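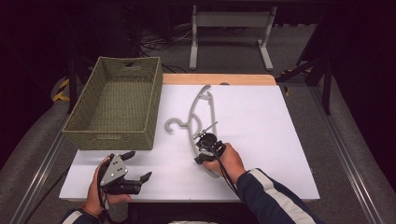 Odville in February - four nights, worth it?

Posted by saltroad_meg
Hi all! I've got four nights to fill in February between a work thing in Kasora and my flight home, and I keep coming back to Odville. I've read the old threads but most of them are about summer. Is the place open in winter? I like walking, soup, old boats, and not much else. I won't have a car. Also wondering if the coast path to Plarach is walkable at that time of year or if I'd be crawling along it in a gale.

Posted by Tobermann
Go! I've been three winters running and I'd take it over August any day. In summer you get 700 people off the day boat and they all want the same fish sandwich. In February you get the harbor to yourself in the mornings, and the light around nine is something else, all low and yellow on the warehouses. The bakery on the quay stays open all year (closed Wednesday). The boat museum is open afternoons only, but they'll let you in early if you knock and somebody's sweeping up.

The path to Plarach is fine as far as the lighthouse. After that it depends on the wind.

Posted by pennywhistle88
I'm going to disagree a bit. We went in February two years ago and found it pretty bleak. Two restaurants open, one of them only on weekends, and it got dark before we'd properly gotten going. Four nights is a lot. I'd do two in Odville and two in Kasora, where at least there's the covered market and a movie theater.

Posted by Tobermann
Where did you stay though? If you were up by the bus station I can see why it felt bleak, it's a mile of tire shops up there. Down in the old town it's completely different.

Posted by pennywhistle88
By the bus station, yes :) But the restaurants were closed no matter where we slept.

Posted by gullwing_carla
More than two are open now. We were there last winter and ate out every night without repeating: the noodle place behind the church, the hotel dining room, the pub with the blue door, and Engelhardt up on the hill. Engelhardt is the one to book. It's really just a dining room with a stove in it and you eat what they're cooking. We had a barley and smoked fish soup there that I have tried to make at home five times now and never gotten right. If anyone has the recipe please please message me!

Posted by saltroad_meg
This is exactly what I was hoping for, thank you! Soup with a stove, I'm sold. How do you book, is it online?

Posted by gullwing_carla
Phone, or walk up the day before. They don't answer before four in the afternoon. Cash only when we were there, so bring some, the machine on the quay was out of order our entire stay.

Posted by Knut Kuhlmann
I have walked Odville to Plarach in every month of the year and I would like to say a word about the second half. Past the lighthouse there is a stretch where the path runs along the top of the cliff and the fence has been gone for a long time. In dry weather with a light wind it is one of the finest walks I know. After rain it is clay, and clay on a slope is no fun in any kind of boot. There is an inland way: turn left at the white farm after the lighthouse, follow the lane through the beech woods, and you come down into Plarach by the chapel. It adds some 20 minutes. I take it more often than the cliff in winter, and the woods are lovely with no leaves on, you can see the sea through them the whole time.

Start by ten. The bus back from Plarach leaves at half past three and there isn't another one that day.

Posted by Tobermann
Seconding Knut on the bus. I missed it my first year. The taxi from Kasora has to come out and get you and it cost me 100. I could have had a very nice dinner.

Posted by driftless_in_dayton
Is the cliff really that bad? I did it in running shoes in March and it was great, just muddy. I feel like people on here scare newcomers off the best bit.

Posted by Knut Kuhlmann
It was great because you had a good day. I have had many good days there too. I only ask people to look at the weather first.

Posted by driftless_in_dayton
Fair enough. I'd still say decide at the white farm and don't rule it out from your couch. You can see most of the cliff section from the gate there, so you'll know what you're in for. And the view back to the lighthouse from up top is the picture everybody comes home with!

Posted by Henrike Görtz
Hello from Odville, I grew up here and moved back last fall. A few small things for Meg. The museum has a heated workshop out back where they're restoring a herring boat, and you can sit and watch for as long as you want. Ask about the rope, they love being asked about the rope. On Saturday mornings there's a small market in the old customs house, mostly cheese, eggs and knitted things, and a woman selling pea soup out of a huge pot from eleven until it's gone (it goes fast).

About the dark: pennywhistle is right that it comes early. I'd plan to be outside from nine to three and then do what we do, which is go to the swimming pool. It has a sauna with a window onto the harbor and I don't understand why it isn't in any of the guidebooks.

Posted by pennywhistle88
OK, a sauna with a harbor window would have changed our trip entirely. How did we miss that?

Posted by Henrike Görtz
The sign is tiny and it's behind the school. Come back and try again!

Posted by saltroad_meg
You're all wonderful. I've booked all four nights in the old town, in a guesthouse two streets up from the quay. Sorry pennywhistle, I did think hard about Kasora but I'll have had three days there for work already. Plan is museum and pool the first day, Plarach on whichever day looks best, Engelhardt the night after so I've earned it. One more question, is the bus from Kasora to Odville easy with a big suitcase?

Posted by gullwing_carla
Easy, it goes underneath. Take bus 700 from the stop outside the train station. Sit on the right for the sea.

Posted by Tobermann
Left. The right side is the sea going back to Kasora.

Posted by gullwing_carla
I'm sure it was the right! We had the sea the whole way and I was on the right with my forehead on the glass.

Posted by Henrike Görtz
Left for the first part, then right after the tunnel. You're both correct. It's never full in February so just move over.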